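Rules for Machines That Pick Things Up

By Eleri Bellis

17 shares | 4 comments

A robot hand does not have to look like a hand. Many robots use a gripper, a tool with two fingers that open and close. A gripper can pick up a cup, a sock or a shoe. It can also pinch a thumb. For that reason, people who build grippers and people who work with them follow safety rules.

Some of these rules are called standards. A standard is a written agreement about how something should be made or used. Experts from many countries meet, argue over the wording and publish the result. A rule that belongs to one workshop is called good practice. It may be only a page long, taped to a door.

At the Lastuvard workshop in Botetby, the page on the door has 14 rules. It was written by Eluned Vaughan, a safety engineer, and it covers grippers on robot arms as well as grippers that a person holds and moves by hand. A person holding a gripper can show how a job should be done, and the movements can be recorded. A robot can later be trained with the recordings. The rules that matter most for this kind of work are explained in the next part.

Rule 1: Keep the work area clear. Only the objects for the job go on the table. Drinks, phones and snacks stay outside the room.

Rule 2: Know where your cables are. A cable can catch on a chair or a foot. Before starting, each worker looks along the cable from the tool to the place where it plugs in. 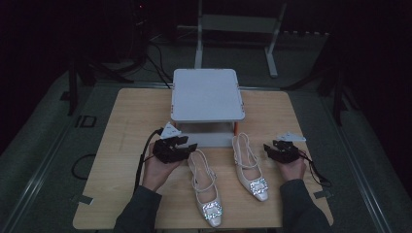
Rule 3: Fingers stay on the handle. The space between the jaws is called the pinch zone. Nothing goes into the pinch zone except the object being picked up. If something gets stuck there, the worker puts the tool down first and switches it off before reaching in.

Rule 4: Match the force to the object. Force is how hard the gripper squeezes. A brick can take a large force. A shoe with a buckle cannot, and neither can a ripe peach. Workers begin with a light squeeze and add more only if the object slips.

Rule 5: One person gives the signals. If two people work at the same table, one of them says "start" and "stop." Anyone in the room may say "stop," at any time, and everyone must obey it. Only the person in charge may say "start" again.

Rule 6: Inspect the gripper before each session. An inspection is a careful look at the parts that can wear out. The pads at the ends of the fingers rub against objects all day, so their surfaces are checked for loose threads and thin spots. Then the joints are checked. A metal ring called a bushing sits in a joint and lets the parts turn smoothly — if it is loose, the finger can wobble.
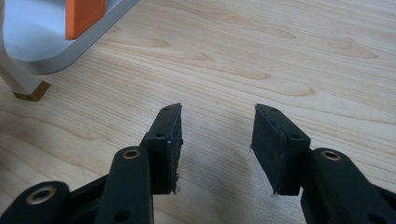 An open gripper. The dark pads face each other, and the brass-colored rings are bushings.

Inspections are written in a logbook. The Lastuvard logbook has 663 entries, and 21 of them led to a part being replaced. Tudur Parry, who looks after the logbook, will not accept an entry that says only "fine." The worker has to name each part that was checked.

Words to know

Gripper: a tool that holds objects between its fingers.
Pinch zone: the space where something could be squeezed.
Force: a push or a pull.
Standard: a written agreement about how to make or use something.

83 likes | Share this page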